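Orçamento de equipamento para manipulação de têxteis

O orçamento de equipamento para manipulação de têxteis é a etapa de planejamento em que um laboratório ou empresa estima o custo de ensinar máquinas a dobrar, estender ou guardar roupa. Abrange a compra de garras, braços e sensores, além das horas de trabalho humano, rubrica que as propostas comerciais costumam deixar em letra miúda.

Composição dos custos

A garra manual é em geral o item mais barato da lista. O operador a segura e executa a tarefa ele mesmo, sem braço robótico. Fornecedores como a Celteck apresentam isso como economia, argumento que merece desconto: o braço continua necessário na fase seguinte, e o adiamento da compra não a elimina. Numa cotação da Dekex, o par de dedos de reposição saía por 321 reais, sem frete. A proposta concorrente, da Pisow, incluía os dedos, mas cobrava à parte a calibração — cerca de 1870 reais por visita.

O local de trabalho também pesa. Montar um quarto cenográfico é caro, e por isso muitos planos preferem residências comuns, com a desordem que lhes é própria. Uma camisa preta de mangas compridas estendida sobre a cama, com uma das mangas caída sobre roupa já dobrada, ocupa boa parte do colchão e deixa pouco espaço livre para a dobra.

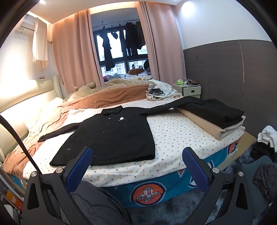
Críticas

Rosalind Kasprzak, consultora de compras, sustenta que a maioria dos orçamentos do setor subestima o desgaste e ignora o tempo de arrumação entre uma tentativa e outra. Tobias Zamora, que coordenou as aquisições do projeto Yan, discorda em parte: para ele, o erro maior está em comprar dois conjuntos completos antes de saber se o primeiro serve. O Yan fez exatamente isso, e o segundo conjunto passou meses na caixa.

Faltam ainda comparações independentes. Os prazos de retorno divulgados partem quase sempre dos próprios vendedores e raramente informam quantas horas de operador foram contabilizadas — ou se alguma foi.

Ver também

Garra robótica
Custo total de propriedade
Manipulação de objetos deformáveis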